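How Do Things Balance?

Put a ruler across one finger. If your finger is under the middle, the ruler stays up. Slide your finger an inch to one side and the ruler tips and falls. It is the same ruler and the same finger. Only the place changed.

Every object has a spot called its center of gravity. Gravity pulls on every bit of an object, but the object acts as if all of that pull happens at this one spot. In a plain ruler the spot is in the middle. In a hammer it is close to the heavy head. In a person who is standing up, it is near the belly button.

Why Some Things Tip Over

The part of an object that touches the floor or table is called its base. If you drew the outline of a chair's four feet and joined them up, the space inside would be the base of the chair.

An object stays up as long as its center of gravity is above its base. Lean the chair back a little and let go, and it drops onto its feet again. Lean it too far and the center of gravity passes the back legs. Then the chair goes over. (Please try this with a toy chair.)

A wide base helps. So does a low center of gravity. Race cars are built wide and close to the ground so they do not roll over on turns. A tall floor lamp often has a heavy plate at the bottom for the same reason.

Cups and Balls

A cup has a flat bottom, so it can stand by itself on a table. A ball does not. It touches the table at one tiny point, and a small push is enough to start it rolling. Put the ball in a cup and the sides of the cup stop it from rolling away. If the ball is big enough, the top of it will stick up above the rim, but it still stays where it is.

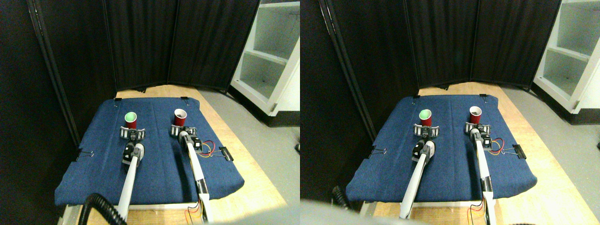
Try It: The Potato Trick

You will need a small potato, a pencil and 2 metal forks. Ask a grown-up to help with the forks.

1. Push the pencil through the potato so that the point sticks out an inch at the bottom.
2. Try to balance the point of the pencil on the edge of a table. It will fall.
3. Stick one fork into each side of the potato. The handles should slope down and hang lower than the tip of the pencil.
4. Set the point on the edge of the table again. Move the forks a little at a time until the potato stays up.

The fork handles are heavy, and they hang below the table edge. They bring the center of gravity down below the pencil point. Now if you give the potato a gentle push, it rocks and comes back.

Balance in Your Body

Tightrope walkers often carry a long pole that bends down at both ends. The pole lowers their center of gravity, and it also makes them tip more slowly, so they have time to correct a wobble.

You make corrections too. Stand on one foot and watch your ankle. It moves all the time. Your eyes, your muscles and a part deep inside your ears send messages to your brain about which way you are leaning. Close your eyes and it gets harder.

Words to Know

Base: the part of an object that holds it up.
Center of gravity: the spot where all the weight of an object seems to be.
Gravity: the pull that brings things down toward the Earth.

Written by Domenica Frei
Page last changed 29 September 1999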